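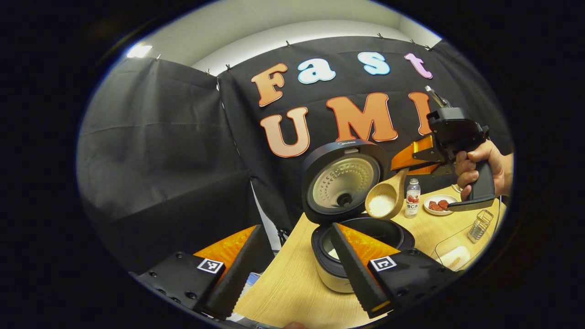 How much dry rice should go into the cooker for two people?
Two level scoops is enough for a main meal, with a little left over. Use one scoop if the rice is a side dish.

Hirnero Rice Scoop
Sold by Eltetti

A wooden scoop with a rounded bowl and a short handle, made for moving uncooked rice from the bag or bin to the pot. The short handle lets it stay inside most storage bins with the lid closed.

Details
Capacity: 88 ml level, around 95 ml heaped
Finish: food-safe oil
Pack size: 1 scoop
Also sold in a set of 3

Using it
Open the lid of the cooker all the way before you start. Hold the scoop low over the inner pot and tip it slowly. Grains that land on the top ring should be wiped off before the lid goes down. The scoop is for dry rice only. For cooked rice, use the flat paddle that came with your cooker.

The scoop does not match the cup packed with most rice cookers. If you fill water to the lines inside the pot, measure with the cooker's own cup.

Care
Hand wash and towel dry. Do not soak. Not dishwasher safe. Rub in a few drops of mineral oil when the wood looks pale.

Customer reviews

Neelam Rathore
Good size. The old plastic one was too wide for my rice jar and this one fits. Wish it had a hole for hanging.

Otis Boateng
Arrived with a rough spot on the rim. They sent another one and it was fine.

Shipping
Orders placed before 2 p.m. leave the warehouse the same day. Sets are back in stock in October.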